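Workshop notebook — toy bin, sorting and clean-up
25/02/2025

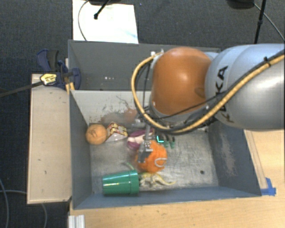

Front compartment of the gray bin, fuzzy orange ball near the middle, the other ball in the back corner.

I finally sat down with the toy bin this morning, which I've been promising to do since we moved the shelves, and I'm writing it all out so that whoever picks this up in March doesn't have to go through my scraps of paper.

First, the balls. We have two that we keep calling "the orange one," and that has to stop. The fuzzy bright orange one with the pale curved line is from now on "fuzzy" on the list. The orange-tan one with the faint darker curved marks is "tan," even though I know some of you will argue it's more orange than tan (hold it next to fuzzy and you'll see what I mean!). I went back through the old sheets to find out which was which, and for a good half of the entries I just couldn't tell, so I put a question mark and moved on.

The whole toy list stands at 70 items now, counting the new box from Okum. Of those, 55 have a label and a line in the book. Another 13 are labeled but I haven't written them up, mostly small stuff from the bottom of the Greco crate, and the last 2 are still in their wrappers and I left them that way.

The bin itself is looking tired. The divider is scuffed all over, and there's a reddish-brown smudge low down near the middle that I'd like gone. I want to try warm water and dish soap on it before anybody reaches for the strong cleaner — the Udlow bin went cloudy after the strong cleaner and never looked right again. The floor scratches I'm going to leave alone. They're part of the bin by now. The long rubbed patch on the right wall could take a bit of touch-up paint, if we still have any that matches. Check the tin behind the Brisis boxes, lid is stuck, use the flat screwdriver.

Also there's a small dark spot on the floor of the front compartment, over on the right. Could be a mark, could be a dent. I keep meaning to run a fingernail over it and then getting pulled into something else.

Still to do:
write up the Greco small stuff
soap and water on the divider
new lid label for the Okum box (mine is crooked)
fuzzy is due for a lint brush, tan only wants a wipe
ask whether we want a second soft ball, maybe in a color that isn't orange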